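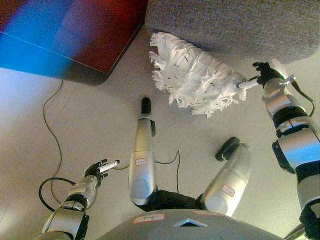

Özkan Hedska Floor Soap, concentrate for stone and ceramic floors

Hedska is a mild liquid soap for daily washing of tile and sealed stone. We make it in our own workshop in Loltthorpe from olive oil soap, a little washing soda and water. There is no wax inside and no silicone, so it does not build a layer which must be stripped later.

Many customers come to us after they used a strong degreaser for years and the floor became dull. In most cases the tile itself is fine. What they see is old residue, and it goes away slowly with normal washing. Please give it two or three weeks before you decide.

Suitable for
Glazed and unglazed ceramic tile
Porcelain tile, polished or matte
Terrazzo and sealed limestone
Vinyl flooring (use half the dose)

Not suitable for
Oiled wood, cork, and natural stone without a sealer. For oiled wood please look at our Kukitum wood soap, it has a different oil content.

How to use
Sweep or vacuum first. Sand is the biggest enemy of a polished tile, and a wet mop only moves it from one place to another.
Put one capful in a bucket of lukewarm water. If your water is very hard, take one and a half.
Wash with a well wrung mop, in sections, and change the water when it becomes gray.
Rinsing is not needed at normal dose. On dark polished tile you may wipe once with clear water to avoid stripes.

For seam lines that have become darker than the tile, mix one part soap with four parts water, leave it for ten minutes and brush with a soft brush. Do not use a steel brush. Afterward rinse this area well — the stronger mix will leave a film if it dries.

Sizes and price
Bottle, 1 liter: $14
Canister, 5 liters: $52
Canister, 10 liters: $98
Drum, 25 liters: $210 (with tap, pickup or freight only)

The drum price includes the tap but not the wall holder. Empty canisters can be returned to us in clean condition and we take $3 off the next order.

Technical details
Color: light amber, can be cloudy under 50 °F. Put it in a warm room and shake, the quality stays the same.
Scent: none added. It smells a little of olive soap.
Shelf life: two years closed, one year open. Canisters from the present batch are good until 2028.

Questions we often receive

Can I use it in a scrubbing machine?
Yes, but with a low dose. The soap makes foam, and too much foam will stop the suction. Start with a quarter of the hand dose and increase if needed.

Will the floor be slippery?
A wet floor is always slippery. When it is dry and the dose was correct, there should be no difference. If it feels greasy, you used too much — wash once with plain water.

Is it safe for pets?
Let the floor dry before they walk on it, and keep the canister closed.

Ordering
Orders received before 2 p.m. are packed the same day. The workshop is closed for the first two weeks of August, so please order your canisters in July. For hotels and schools, Firdevs Yurt prepares the offers and can send a sample bottle without cost. Technical questions about stone and sealers go to Erhan Güler.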